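Wednesday, late

Did my first long swim of the year tonight! 60 laps, no stopping except once to fix my goggles, and my arms feel like wet bread. I had a whole plan to go to bed early afterward and of course I'm sitting up in the kitchen eating cereal and writing this instead.

The lake swim is in June and it's 2,000 yards, and I keep telling people it's no big deal, then lying awake thinking about weeds touching my feet. I hate weeds. I didn't mind them as a kid (we used to dive for them at Tosten and wear them as wigs) but somewhere along the way I got squeamish.
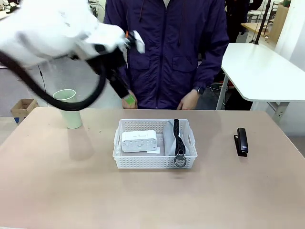

Anyway, the pool was packed until seven and then it emptied out and I had lane four to myself, bliss. Tried breathing on my left side again. Swallowed a lot of water. I can do it for one lap if I count under my breath, and then I lose the count and roll over like a log.

My number for the race came in the mail too, 452. I like it, it looks fast. The wetsuit question is still open. The Nolovar one fits in the shoulders but pinches my neck, and it costs more than my couch. I could rent, but then I'd have to squeeze into a stranger's suit at six in the morning.
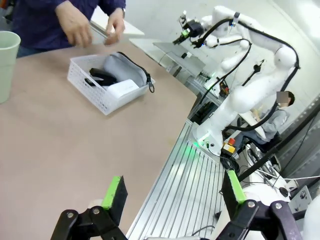 White basket, gray pouch, green cup.

Packing is the part I'm bad at. Last year I showed up at the lake with two left flip-flops and no towel, so this time there will be a list on the fridge. Earplugs, both caps, bananas, the ugly fleece. I also want to drive up the night before and stay in Rirkura, if the motel has anything left under 100 dollars. 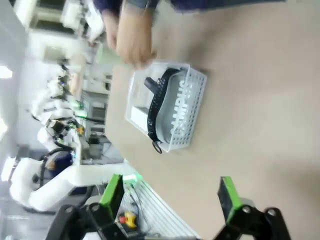
Jianhua Wei wrote back while I was rinsing my bowl: forget the motel, sleep at my sister's, she's ten minutes from the start and she makes pancakes, and please stop practicing on your left side two months before a race.

Okay, pancakes it is. I'm still doing the left side on Friday, though.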